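Bosari hand kit — set-up guide, section 8: trying both views before you pick a camera

12 shares | 3 comments

Do this after the hands are mounted and homed. Not before. You need the arm controller on, e-stop in reach, and the Penden viewer open on the laptop.

1. Lay the carpet mat flat on the table. Hard tops make light things skid and you'll blame the fingers.

2. Put a small mixed set in the middle. Something boxy, something round, something limp. A work glove is good, it's the hardest of the lot.

3. Leave clutter at the sides. Clean tables flatter every camera.

4. Chest camera first. Bring one hand in over the middle set, slow, speed limit at 80 mm/s. Save a frame.

5. Hands back to the near corners. Switch to the head camera, save another.

6. Compare the two. Look for the thumb, the fingertips and whatever you plan to grab next.

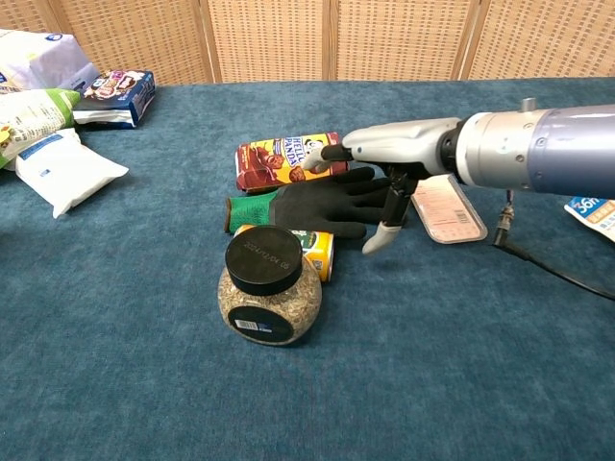
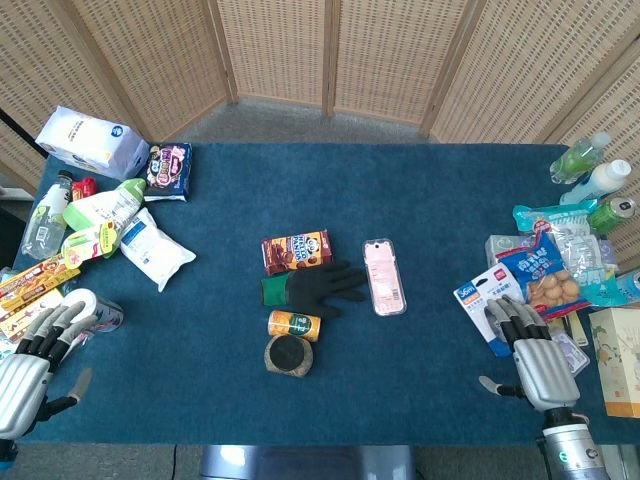 Chest view gets you close to the thumb and the box, head view gives you both hands and the clutter on each side. Shahzad Sethi disagrees with using both — he wrote back that he ran 339 grasps on the head camera alone and only missed the chest one on flat stuff, where he couldn't judge fingertip height. Fair. If you only have one port free, go head, and drop the approach speed for anything flat.

7. Pick your main view in the viewer and hit Store. Wait for the beep, it takes a secnd.

8. Run ten slow closes on the box. Then the glove, palm up and palm down.

NOTE: Thumb offset is set seperately for left and right. Don't copy one over.

CAUTION: Check for loose cable under the forearm before any wrist roll. If it drags or snags — stop, clip it, home again.

CAUTION: No glass under the fingers until grip force is set (section 9).

Error 276 on camera switch = viewer still holding the old stream. Close it, reopen, go back to step 5.

Questions: Kyrylo Dmytriv, Bosari support desk | © Bosari | Back to top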